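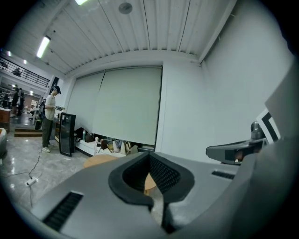
Tiziana Ferraro wrote to me after my last post that I was being sentimental about hand-held grippers, that a demonstration collected without a robot is a demonstration of what people can do, and that I'd see it her way once I had tried to replay 400 of them on an arm.

Well, Tiziana, I've tried! And I still think you're mostly wrong, though you got me on one thing and I'll come to it.

My position, for anyone who skipped the last post, is that the best data for teaching a robot arm to do small household stuff comes from people walking around with a gripper in their hand and a camera on top of it. I spent two years before this doing teleoperation at Kurnberg, so I'm not saying it from the outside. Teleop is slow. You sit there steering an arm toward a cup and you can feel yourself turning into a worse version of a person. You stop short, you wiggle, you back off and try again. All of that goes into the data, and then the policy learns to stop short and wiggle too (ask me how I know).

With the hand-held tool I can pick up a cup the way I pick up a cup. Okay, a little clumsier, it's a gripper. But the speed is mine, and so is the little tilt of the wrist on the way in.

The other big thing is rooms. An arm bolted to a bench gives you one bench. You can swap the tablecloth and move the lamp, and people do, and then they write "varied environments" in the paper. I find that a bit cheeky. Carry the gripper somewhere else and you get different lights, shiny floors, other people's bags, somebody wandering through the back of the shot. Our Candcombe policy was trained on seven rooms with the number of demos held fixed, and we ran it against one trained on 2. Same task, same arm, in a room neither had been in. The seven-room one finished the job 20 times before the other had managed it twice. I'd love to see somebody repeat that with a harder task, because putting a cup on a saucer is not exactly surgery.

Now the part where Tiziana got me. She says replay, and yes, replay was ugly. People reach from angles an arm can't get to. My own demos were some of the worst, I lean over things and twist my elbow out like I'm getting something from under a couch. The arm would follow along nicely and then hit a joint limit and just stop. We threw out a whole batch from Melitz over that, and Dragica Trajkovski, who had recorded most of it, was not thrilled with me.

Tiziana takes this as proof that you need the robot there from the beginning. I take it as proof that we should check reach while the person is still holding the tool. A beep would do it. Go outside what the arm can do, it beeps, you do that one over. Mirjana Stojanović has a rough version going already, and I'm told the beep is awful, but people adjust to it fast.

Where I'd give teleop its due is force. Anything where you have to push or scrape, I don't trust a video of my hand pushing, and the tool we use doesn't measure it. For those jobs I'd go sit in the teleop chair again and grumble. For cups and socks and putting things in drawers, give me the tool and a room I haven't been in yet.

We're doing the reach check properly in November, with the Melitz task again, and Tiziana has agreed to pick the test room herself.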